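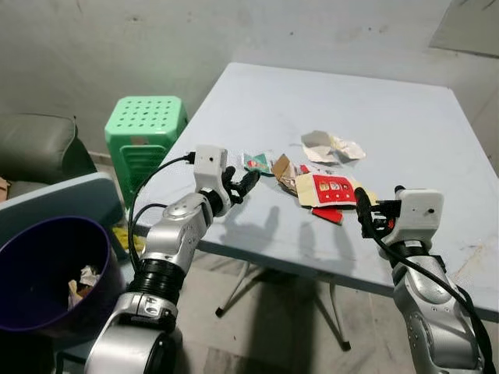 Gimura's two arms at the folding table at Proltwood, with the paper and card scraps between them.

FOR IMMEDIATE RELEASE

Shared workshop's two-armed tidying robot goes public, and you can come and drive it

HOKAMHAM – I've been putting off writing this for weeks, partly because I'm much happier with a soldering iron than a keyboard, and partly because every time I sat down to do it something on the robot needed fixing. But the build is far enough along, the open day is fixed for a Saturday in February, and I've been told by the rest of the workshop that if I don't announce it then no one will come. So!

We're Proltwood, the shared workshop in Hokamham, and we've built a robot with two arms that picks rubbish off a table and puts it in a bin. It's called Gimura. We're publishing everything we've made for it (the mounts, the wiring drawings, the software, the parts list with all the crossings-out tidied up) and anybody who wants to build one at home or in their own shared space is welcome to it, free of charge.

I should be clear about what we built and what we bought. The arms came as kits, and I wouldn't dream of claiming we designed the joints. What we did was everything that turns two arms in boxes into a machine that does a job: the stand they bolt to, the power supply, the way the cables run, the cameras on the wrists, the controls, the emergency stop and an awful lot of code. The bearings and the better half of the cable came from Mitsotakis-Vlachou, who sold us small quantities without making a fuss and answered a very long email about bend radius. I'd recommend them to any small workshop for that email alone.

Why rubbish?

Because it's horrible to pick up, from a robot's point of view. We started Gimura on wooden blocks, like everybody does, and it got good at wooden blocks quite quickly, and then we gave it a scrunched-up bit of paper and it had no idea. A block has flat sides and stays the same shape when you squeeze it. A ball of paper gives way, then springs back, and looks different every time you put it down. A sweet wrapper has hardly any height at all, so the fingers have to come in very close to the table without scraping along it. A flattened box is worse again, as the flaps stick out where you don't want them and the whole thing swings round when you lift one corner.

And a shared workshop makes plenty of it. We have never once run short of test material. Every parcel that comes through the door adds some more, and people have got into the habit of leaving interesting bits of packaging by the robot. (Please keep doing this. Not food, though. I've asked before.)

So the job we settled on was a plain one: clear the table. Scraps go on, the arms pick them up, the scraps go in a bin on the floor next to the table. Each arm works its own side, and the middle is shared, which sounds simple enough until both arms want the same piece of cardboard. We spent longer on that than on anything else in the project. In the present version the left arm gets first go at anything in the middle and the right arm waits. It's a bit polite and a bit slow and it has stopped them banging into each other, so it's staying until someone comes up with something cleverer.

How it sees

There's a camera up high looking down across the table, and a small one at each wrist. For months we only had the high one. It gives you a lovely overall view and it's no help whatsoever in the last few centimetres, when the gripper itself is in the way of the thing you're trying to grip. Adding the wrist cameras was the biggest single improvement we made.

They brought their own problems, mind you. A wrist camera doesn't stay pointed at the table. When the arm swings out, it sees whatever happens to be next to the table – furniture, floor, wall, the lot – and the software has to work out that none of that is its business.
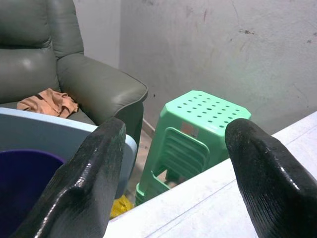
We had a long argument in the workshop over whether to hang up plain curtains and give the cameras a nice blank background. I was against it and I'm glad I won. If you build one of these at home it'll be in a spare room or a garage with your own stuff in it, and a robot that only works inside a curtain isn't much use to you. So Gimura learned in a normal corner, with a chair and a stool and a wall that could do with a coat of paint, and we move things about between sessions on purpose.

The light changes too, and we let it. Early on we found that the arms' own shadows on the tabletop were confusing it badly, as a dark stripe that moves when you move looks rather like an object if you've never seen one before. We fixed that by recording a great deal more with the lamps in different places. Not very elegant, but it did the trick.

How it learned

By being shown, mostly. One of us sits at the controls and moves the arms by hand through a pair of smaller handles, clearing the table piece by piece, and the computer records what the cameras saw and where the joints went. Then it trains on those recordings overnight and in the morning we see what it's made of them. We have 1521 recordings so far, every one of them made by a workshop member on their own time with a mug of tea nearby, and they're all part of the release.

I want to put in a word for bad recordings here. In the first batch we threw away any run where the driver fumbled, and kept only the clean ones. The result was a robot that was fine as long as everything went well and completely stuck the moment it dropped something. Now we keep the fumbles as long as the driver recovers from them. It means Gimura has seen somebody drop a bit of card, go back and have another try, and it'll often do the same.

What it can't do

Plenty, and I'd much prefer you heard it from me than found out after buying the parts.

It can't do glass, and we don't let it try. It can't do anything wet. It struggles with very small scraps, the little corners you get when you tear open a packet, and will sometimes close its fingers on nothing and carry that nothing off to the bin with great care. It's slow. If you're stood there with a full table and a free hand, you'll beat it easily. It doesn't sort anything for recycling either, which is the question I get asked most. We'd like to get there, and the next batch of recordings will have more than one bin in it, but at the moment everything goes in together and one of us sorts it out afterwards.

It also needs a person in the room. There's a big stop button within reach of the driver's seat and the rule is that the arms don't get power unless someone's sitting by it. The arms aren't huge, but they're quite strong enough to give you a nasty pinch. The instructions we're putting out have the stop button wiring as the first chapter, before you've so much as bolted anything down. Please don't skip it.

What's in the release

The drawings for the stand and camera mounts, in a form you can print or cut. The wiring diagrams. The parts list, including the cheaper swaps we tried and which of those we regretted. All the software, with notes on setting it up on an ordinary desktop computer. All of the recordings. And a build diary, which was never meant for the public and is rather blunt in places – I've left it as it was apart from the spelling.

One tip from the diary that I'd like to save people some grief with: leave more slack in the cables than you think you need, and run them down the outside of the arm. Our first version had everything pulled in neat and tight, it looked wonderful, and the wrist connector came out every time the arm reached for the far side of the table. The current loops look untidy and they work.

You don't need a special table, by the way. Ours is a folding one and it's got scuffs all over it. Just check that it doesn't rock.

The open day

We're open from 11 in the morning until 4 on the Saturday, at Proltwood in Hokamham. It's free. Gimura will be running through the day with breaks to let the motors cool, and in between there'll be turns at the controls for anyone who fancies a go. Turns last 5 minutes each, which is long enough to clear a few scraps and find out how hard it is. Children are very welcome and tend to be annoyingly better at it than I am.

There's room for 30 people at once, so if it's busy we may ask you to wait a little. The kettle will be on. If you want a proper talk about the build, with the diagrams out, come towards the end when it's quieter.

If you'd like to bring your own packaging for it to have a try at, do! Clean and dry, please, and nothing bigger than a shoebox. If you've got something really awkward we'd love to see it, and if Gimura can't manage it we may ask whether we can keep it.

For press

Reporters and photographers can come in an hour before the doors open. We're happy to run the arms for filming and to answer questions on camera, though you might have to draw lots for which of us is doing the answering. Loose scarves and lanyards off near the table, please.

Press enquiries go to the Proltwood workshop desk in Hokamham, marked Gimura. Ring in the evening if you can, as that's when there's usually one of us in, and let it ring for a bit in case the extractor's running.

About Proltwood

Proltwood is a members' workshop with benches for wood, metal and electronics, and a corner that used to be for bicycles and is now for the robot. The bicycles have moved next to the sink. New members can join at any time and don't need to know how to do anything yet.

ENDS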